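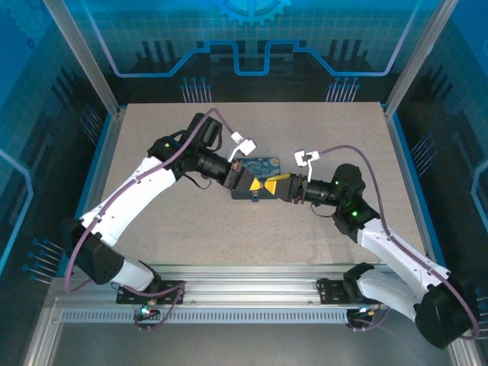 Blue and yellow swirls in the style of a starry night painting.

MEDIA RELEASE
July

"MUSEUM QUALITY" GIFTWARE: HODER ASKS WHOSE MUSEUM, AND WHAT QUALITY

Shopper advice service Hoder has today called on giftware sellers to drop the phrase "museum quality" from their listings until they can say what it means.

Hoder read 1470 online listings for printed cases, trays, coasters, notebooks and boxes. Of these, 1282 carried the words "museum quality", "gallery grade" or something close to it. In 1068 of those the seller offered nothing further: no word on the inks, no word on how long the colours should last in a sunny room, and no mention of any museum.

The new Fustel label, launched by licensing firm Brellico and now turning up on giftware across the country, was supposed to clear this up. Hoder is not convinced. The label's public rules run to a single page. They ask sellers to show "respect for the original work" and to keep "a high standard of colour". Neither term is defined, and sellers assess themselves.

"I have read the page several times and I still couldn't tell you what would fail," said Kheri Mollel of Hoder. "A blurry fridge magnet could pass if the person selling it felt respectful enough."

Brellico's launch material says the label "restores trust in the decorated object". Hoder wrote to ask when the trust was lost, how it was measured and by how much it has been restored. The reply thanked us for our interest and attached the launch material.

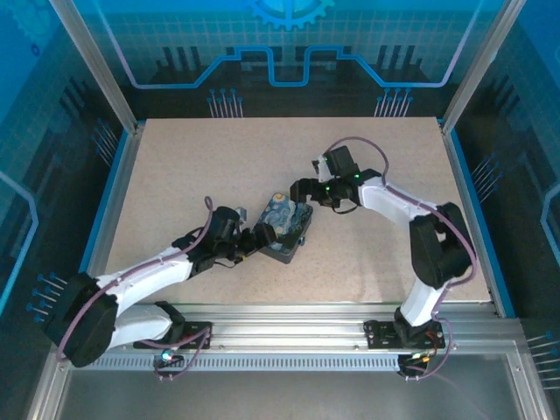 Weidong Su told Hoder that the label made no difference at the till, that shoppers picked the picture they liked and looked at the price, and that the only question anyone asked after the sale was whether the print would rub off. On that point the Fustel rules are silent.

Hoder also looked at the Miranda range, which was promoted as the label's flagship. Its brochure promises colours "faithful to the master's eye". We would be interested to know how that was checked. The brochure goes on to describe the same tray as "hand-finished" on one page and "precision-finished" on the next, and a request for the difference has gone unanswered since autumn.

Landscape prints fare no better. Listings regularly promise "true-to-life" city and mountain views without naming the city, the mountains or the photographer.
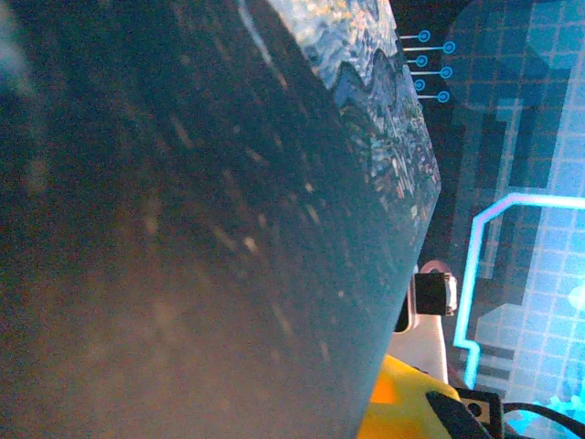
City rooftops below dark, jagged peaks.

Hoder has no quarrel with cheerful printed goods, and plenty of our staff own them. Our quarrel is with paying extra for an adjective. We are asking sellers to publish 4 things beside any quality claim: the printing method, the source of the artwork, advice on cleaning, and what the buyer can expect if the surface wears within a year.

Brellico has said it will "consider feedback as part of an ongoing journey". Hoder will look at the listings again before the Christmas catalogues come out and will publish whatever it finds, including improvements, should there be any.

Shoppers who have bought labelled goods are invited to send in the listing wording along with their receipt. Please keep the original packaging if the claim was printed on it.

Media contact: Kheri Mollel, Hoder
ENDS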